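4.2 Participants and materials

The listing corpus was drawn from Momeo, a regional resale site on which private sellers post used household goods. We kept only listings that had a free-text title, at least one photograph and a final status of sold, withdrawn or expired. After removal of duplicates the corpus held 3870 listings, of which 1428 came from the Fermont area and the rest from the wider region. Listings by commercial sellers were dropped, as were listings in which the seller had pasted a maker's description word for word. The remaining titles are short, with a median length of five words.

Raters were recruited from two adult education centers in Fermont. All had bought or sold at least one used item online in the past year. Each rater saw titles only, without photographs, prices or seller names, and was asked to write down what they expected to find if they went to collect the goods. The second task, given one week later, presented the same goods by photograph and asked for a title. The order of the tasks was fixed. Reversing it would have exposed raters to the photographs before the title task, and the pilot showed that this effect persists well beyond a week.

4.3 Coding of collective titles

A collective title is one that names a group of things and leaves its members unstated: "kitchen bits," "box of odds and ends," "mixed lot," "shed clearance." Earlier work treats such titles as a failure of effort on the part of the seller. Jayawardena's scheme, for instance, gives them the lowest score on its scale of informativeness, below titles that are plainly wrong. We depart from that scheme on two points.

First, we separate head nouns that name a container (box, bag, bin, crate) from head nouns that name a quantity (lot, bundle, load). The two behave differently in the rating data. Raters who read a container noun expected objects small enough to be lifted out by hand and tended to list them one at a time. Raters who read a quantity noun more often gave a single category, such as tools or toys, and stopped there.

Second, we code the modifier apart from the head. Modifiers were placed in one of four classes: place ("garage," "attic"), use ("baking," "sewing"), state ("unsorted," "mixed") and none. Where a title had two modifiers, the one nearer the head was used. This rule is arbitrary in some cases. "Mixed sewing box" and "sewing box, mixed" receive different codes although sellers seem to use them in the same way, and we return to this problem in Section 6.

Coding was done by the second author and by Malathi Pisharody, working apart from each other on a shared set of 1000 titles. Disagreements were settled by discussion. Most of them concerned titles in which the container is itself for sale, as in "bread bin with contents." These were finally coded as container titles only if the contents were named after a preposition. The remaining titles were divided between the two coders without overlap.

4.4 Effects of grouping on naming

The photograph task allows a direct test of whether the container noun is chosen for the container or for what it holds. If the former, the noun should appear whenever a container can be seen. If the latter, it should depend on how alike the contents are. The results favor the second account. When the contents belonged to one category, raters named the category and seldom mentioned the container at all. When they did not, the container noun took the head position, and a state modifier was the most common addition. A gray rectangular bin holding a small assortment of objects, as in Figure 3, is of the type for which container nouns are predicted.

The number of objects mattered less than we had expected. Small assortments drew container nouns nearly as often as large ones, and a few raters chose to list the members of a small assortment in full. Such lists were treated as noncollective, even when they ended in "etc."

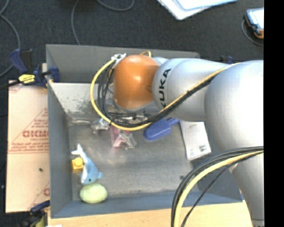
Figure 3. Small assortment in a rectangular bin.

4.5 Withdrawn and expired listings

Of the listings coded as collective, 1048 were withdrawn by the seller or expired without a sale. It is tempting to read this as a cost of vagueness, but the comparison is not a clean one. Collective titles are used more often for goods of low value, and low-value goods are more often given away or thrown out before a buyer is found. We therefore matched each collective listing with a noncollective listing in the same price band and the same month of posting. The gap narrowed under matching but did not close.

The matching was repeated with the Colenine word list as a control for rare vocabulary. Titles containing a word absent from that list were removed from both sides. The direction of the difference was unchanged. May listings were then examined alone, as clearance titles are heavily concentrated in that month – a pattern first pointed out to us by Hsin-yi Fung – and here the difference between container and quantity nouns was larger than in any other month. Container titles with a use modifier sold most often. Quantity titles with no modifier sold least often, and many of these were posted again by the same seller under a new title within the sampling window. Reposted listings were counted once, under the first title used.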